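Section 4: Setting up and filling the open tote
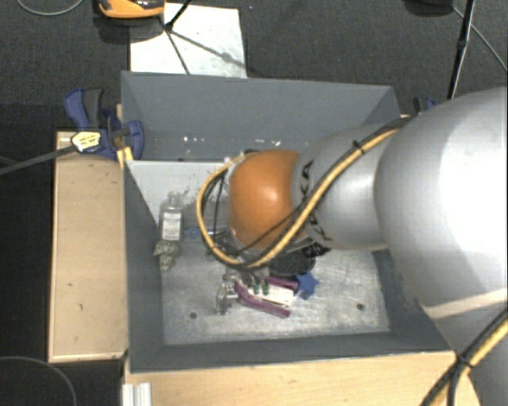 Reading time: 3 min

This section applies to the Zellari open tote in grey, used for small mixed items. For lidded totes see Section 6. For labels and stock codes see Section 9.

4.1 Before you start

You will need:
Tote, Zellari pattern, without lid
Soft brush
Dry cloth
Tote card and pen

The tote must stand level, with its rim clear of the surfaces on either side. Leave a gap of 15 mm along both long walls so that the tote can be lifted straight out.

CAUTION: Do not slide a filled tote over the edge of a work surface. Lift it with both hands under the rim.

4.2 Cleaning and checking the tote

1. Turn the tote over and tap the base to clear loose dirt.
2. Brush the inside corners, then the floor of the tote.
3. Wipe the four walls with the dry cloth. Do not use solvent - it leaves the surface glossy and labels will not stick.
4. Run a finger along the rim. Set aside any tote with a split or a raised burr.
5. Check that the base does not rock. A base that has bowed by more than 2 mm must be replaced.

Note: Fine scratches on the inner walls are normal and need no action.

4.3 Placing the tote

1. Lower the tote into position with the card holder facing the operator.
2. Press down on each corner in turn. If a corner moves, lift the tote out and clear the floor beneath it.
3. Check the gap on both sides.
4. Write the tote number on the card and slide it into the holder.

4.4 Filling

1. Sort the items before filling. Anything longer than the short wall of the tote goes in a Zellel long tray.
2. Place the heaviest items first, flat on the floor of the tote.
3. Add the remaining items singly. Do not tip them in from a bag or carton.
4. Keep to one layer where the items allow it. Items that roll should lie against a wall.
5. Turn any item that is standing on end.
6. Stop when the floor is covered. Part-filled totes are acceptable and should be marked P on the card.

CAUTION: Nothing may stand above the rim. Items that project will catch when the tote is moved to the rack.

Note: Items that nest inside one another - cups, caps, short tubes - should be separated before they go in.

4.5 Emptying

1. Take out the items on top first and work towards the base.
2. Check the corners for small parts.
3. Strike through the entry on the card. Do not reuse the card.
4. Return the empty tote to the stack, no more than eight high.

4.6 Faults

Tote rocks: floor beneath not clear, or base bowed. See 4.2, step 5.
Tote jams when lifted: side gap too small. Reset as in 4.3.
Card falls out: holder spread. Order holder, part 57.
Rim split: withdraw the tote. Order tote, part 58.

Spare parts are supplied by Skedico. Quote the part number and the tote number.

Section checked by Eun-seong Joo, 2018-03-26. Next check due in September.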